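Clotau Museum of Natural History
Learning pages for younger readers

Print this page | E-mail this page

This website uses cookies to help us improve our pages. Accept | Read more

Why do plants have flowers?

Plants cannot walk about to find a partner, so they need another way to make seeds. A flower is the part of the plant that does this work.

Many flowers make a yellow dust called pollen. To make a seed, pollen usually has to travel from one flower to another of the same kind. This is called pollination. Some pollen is carried by the wind. Other pollen is carried by bees, moths, beetles and even bats.

What are petals for?

Petals are often the first thing we notice about a flower. Bright colours and strong scents help insects to find it. Many flowers also make nectar - a sugary drink - and an insect that stops to feed may leave with pollen on its body.

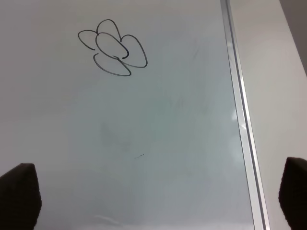 A simple flower drawn in marker, with petals around a central oval.

The number of petals can help you to work out which family a plant belongs to. Lilies seem to have 6 petals, although three of them are really sepals. Sepals are the parts that protect the bud before it opens. Wild roses usually have five petals. Some daisies appear to have 21 petals or more, but each "petal" is a tiny flower of its own.

What happens next?

After pollination, the petals are no longer needed and they usually fall. The part at the base of the flower swells and becomes a fruit, with the seeds inside. Apples, tomatoes and pea pods all begin in this way. By September, many plants in the Waltar Garden have finished flowering and are carrying fruit.
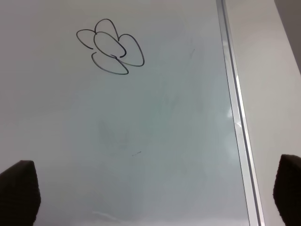

Flower outline in black marker on a whiteboard.

Words to know

Nectar - a sweet liquid made by flowers.
Pollen - a fine dust needed to make seeds.
Sepal - a part that covers and protects the bud.

The Waltar Garden is open to school groups. Please do not pick the flowers, as other visitors and many insects depend on them.

Page last reviewed: 18 December 2024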